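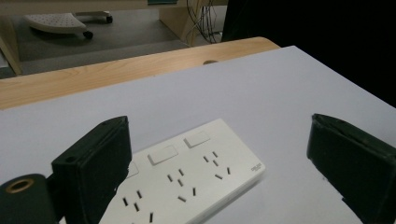 *La regleta blanca entre los dos dedos, con la pinza abierta.*

# Pinza manual Skurkby: reseña después de comprar dos unidades

En el taller Carnow teníamos que decidir cómo gastar el presupuesto de automatización de este año. La pregunta era si comprar ya un brazo robótico o empezar por pinzas de mano con cámara, grabar nuestras propias tareas y dejar el brazo para más adelante. Elegimos lo segundo. Compramos dos unidades de la Skurkby y quiero contar lo que pagamos, lo que recibimos y lo que yo preguntaría antes de hacer otro pedido. Escribo desde el punto de vista de la persona que prepara las compras. De la parte de programación entiendo poco y no voy a opinar mucho.

## Lo que costó

Las dos pinzas, con sus cámaras y una caja de transporte, nos costaron 2586 euros con impuestos. El envío fueron 43 euros más. El vendedor fue Ulano, que distribuye la marca en nuestra zona y que contesta los correos bastante rápido, aunque su factura llegó con un error en la dirección y hubo que pedirla otra vez.

Lo que no habíamos calculado bien fue el ordenador. El que teníamos en el taller se quedaba sin espacio en muy poco tiempo, y el modelo que finalmente pedimos costó 1030 euros. En la primera hoja de presupuesto esta línea no existía. Si usted está preparando una solicitud parecida, ponga el ordenador y los discos desde el principio, porque pedir dinero por segunda vez es mucho más incómodo que pedirlo todo junto.

También miramos la Zhong. La unidad sola es más barata, pero las piezas de repuesto se venden por juegos completos y no encontré manera de comprar un solo dedo. Para un taller pequeño eso cambia la cuenta.

## Construcción y acabado

Mi primera impresión fue un poco fría. Los dedos son grandes, de forma cuadrada, de un color muy oscuro y sin brillo, y parecen más una pieza de taller que un producto terminado. Después de unas semanas me gustan más. En la parte superior tienen agujeros redondos para tornillos, a la vista, y uno entiende enseguida por dónde se desmontan. Para mí esto vale más que una cubierta bonita.

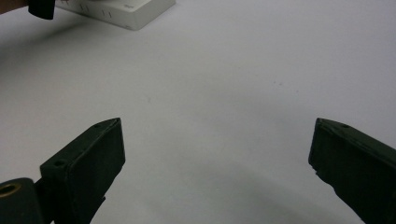

Foto: Baoshan Tang / Taller Carnow

El anillo de color latón, en la base del dedo izquierdo, es un detalle que me dio confianza. En otros equipos que hemos comprado el tornillo entraba directo en el plástico, y con el tiempo la rosca se perdía.

Menos contento estoy con el borde interior del dedo derecho. La parte baja es irregular, con pequeños salientes. Escribí a Ulano y me respondieron que no afecta al agarre. Puede ser verdad, y de momento no tengo una queja concreta, pero por este precio yo esperaba un canto más limpio. Pregunte antes de pagar si aceptan cambiar una pieza por razones de acabado. A nosotros nos dijeron que sólo por rotura.

El peso es razonable para una persona adulta. Baoshan Tang, que ha usado la pinza más que los demás, prefiere hacer pausas cortas y cambiar de mano cuando la tarea lo permite. Yo la sujeté media mañana y por la tarde notaba la muñeca - nada grave, pero hay que planificar los turnos con esto en la cabeza y no pensar que una sola persona puede grabar el día entero.

## La cámara y lo que se ve

La cámara mira hacia delante y siempre incluye los dos dedos en la parte baja de la imagen. Con la pinza muy abierta queda mucho espacio libre en el centro, así que el objeto se puede ver bien mientras uno se acerca. Con objetos lejanos hay que tener más cuidado. Es fácil que una parte salga de la imagen sin que la persona lo note, sobre todo si piensa más en la mano que en la cámara.

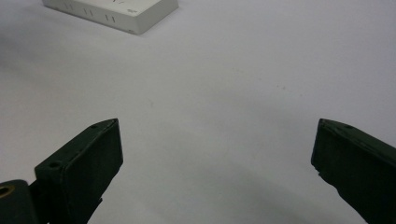 *Pinza abierta sobre la mesa blanca. La pieza blanca del fondo queda todavía lejos de los dedos.*

Nuestra mesa es casi blanca, y esto merece un comentario para quien va a comprar muebles al mismo tiempo. El contraste con los dedos oscuros es excelente. En cambio, un objeto blanco sobre una superficie tan clara se distingue sobre todo por su sombra y por sus ranuras oscuras. Además se ven motas muy pequeñas que a simple vista no me molestaban. Si tuviera que pedir la mesa otra vez, pediría un gris medio, mate, y compararía dos muestras con la cámara antes de firmar.

La luz viene de arriba y es suave. No compramos lámparas especiales y no creo que hagan falta para empezar. La pinza deja una sombra difusa entre los dedos, sin un contorno marcado, y la hemos aceptado. El vendedor nos ofreció un aro de luz que se monta en la pinza. Lo rechacé por el peso y por el cable, no por el precio.

## Lo que haría diferente con el presupuesto

Nuestro error principal fue calcular por aparatos y no por horas. La pinza es una compra única, pero las horas de las personas se repiten cada semana, y revisar el material después ocupa casi tanto tiempo como grabarlo. Por eso aconsejo escribir primero la lista de tareas y luego decidir las unidades. A nosotros nos habría bastado con una durante la primera fase. La segunda se compró por un descuento que parecía bueno en aquel momento.

Estas son las líneas que incluiría ahora en la hoja:

- Pinzas, con un juego de dedos de repuesto por unidad.
- Ordenador y discos, separados del resto de la oficina.
- Mesa y fondo, elegidos después de una prueba con la cámara.
- Horas de grabación y horas de revisión, en dos filas diferentes.
- Objetos de práctica, aunque sean baratos. Alguien los tiene que comprar.
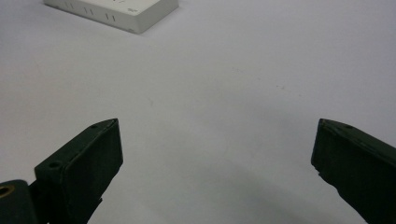 ## Servicio y valoración

La garantía cubre la electrónica y el mecanismo, pero los dedos se consideran piezas de desgaste. El manual viene en inglés y está bien escrito, con dibujos claros. En la parte de calibración le falta una página con los fallos más comunes, y tuvimos que resolver uno por correo con Ulano. Tardaron dos días y la respuesta fue correcta.

¿La recomiendo? Sí, para un equipo que quiere aprender sobre sus propias tareas antes de pagar un brazo. Si usted ya tiene el brazo elegido, compruebe primero que se le pueden montar los mismos dedos, y pida esa respuesta por escrito. Nosotros la pedimos sólo por teléfono y ahora la estoy esperando en papel.

Mi nota es un notable. Le quito puntos por el acabado del borde interior y por la garantía tan corta en los dedos. Cuando llegue la oferta del brazo, en febrero si todo va bien, añadiré aquí el precio del adaptador.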